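Subject: Re: [temham-lab] grippers, second round of quotes
Sent: December

Replying to the list so the thread stays in one place.

> Trikex came back with 13 weeks on the arm-mounted
> grippers and wants a deposit. Can we please settle how
> many hand-held units we need before I go back to Nkosi?
> Last year we bought on optimism and ran out of finger
> pads by spring.

Fair, and I was one of the optimists. My proposal is 2 more hand-held units and no second arm until the next budget. The arm is a lovely thing and everyone wants their name on the booking sheet, but most of our hours go into hand-held work at the desks, where the running cost is pads, cables and patience. Only two of those can be ordered.
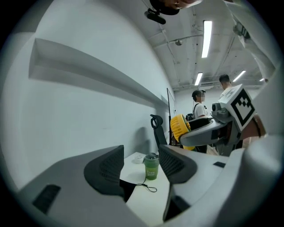
Jemulach is in favor of the hand-held units but thinks the pads line is still too low, and would sooner see 151 spare pads on the shelf than one more quote for an arm that ships in spring. The mesh-textured ones are the ones to get, by that reckoning, and the discount starts at 70, so ordering fewer would be a strange way to save money.

I have no argument with that. I'd put the pads on the first order and leave the grippers for the second, so we aren't waiting on Trikex for something that fits in an envelope. Two things I would still like in writing from Nkosi:

- whether the new pads fit the housings we already own, or only "the current series," a phrase that has cost us before
- who pays shipping on returns

The furniture line can go. We have chairs. We also have a yellow fan, which I see has been entered as "thermal management" on the draft sheet. Please call it a fan before finance reads it.

If you object to any of this, reply before noon tomorrow. After that I'm sending the pads order as it stands, and the arm people can sulk in a separate thread.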